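Reserving a Shared Work Table at the Berkmont Center

Residents and local groups may reserve a work table in the Berkmont Center for classes, repairs, meetings and small projects. The steps below apply to all first-time users. Returning users may begin at Step 3.

Step 1. Register for an account

Bring a photo ID and proof of address to the front desk. Registration is handled by Barbara Olszewski in the Ditby Wing. Groups should name one adult as the contact for all bookings. The account number is printed on the receipt and is needed for each request.

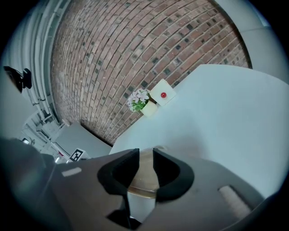
Close view from a table session, Ditby Wing.

Step 2. Read the table rules

Tables are shared during the day, so each user is asked to stay within the reserved area. Open flames, spray paint and strong solvents are not permitted. Food may be brought to the tables if it is cleared away before the session ends. Hot plates require written approval – ask for Form 232 at the desk.

Step 3. Choose a time

Sessions last 60 minutes and may be booked back to back, up to a limit of three. The calendar for the coming month opens at 9:00 a.m. on the first. February fills early on account of tax help sessions, which have priority in Room 239.

Step 4. Submit the request

Complete the online form or leave a paper copy in the box outside the Makowska Room. State the number of people attending, the type of activity and any equipment that must be plugged in. A reply is normally sent within two working days. Requests without an account number will be returned.

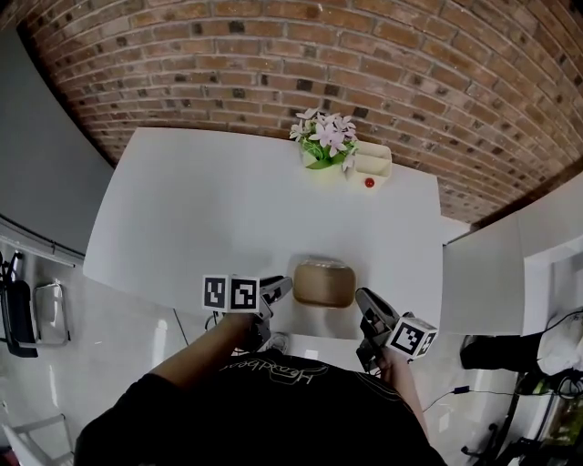
Step 5. Check in and check out

Report to the desk ten minutes before the session. Tables not claimed within 15 minutes may be given to another user. Before leaving, wipe the surface, return the chairs to the wall and sign the log.

Changes and cancellations

Cancel at least one day ahead through the online form or by calling extension 265. Questions about group bookings – including repeat bookings for a full season – should be sent to Teodor Szewczyk, Scheduling Office.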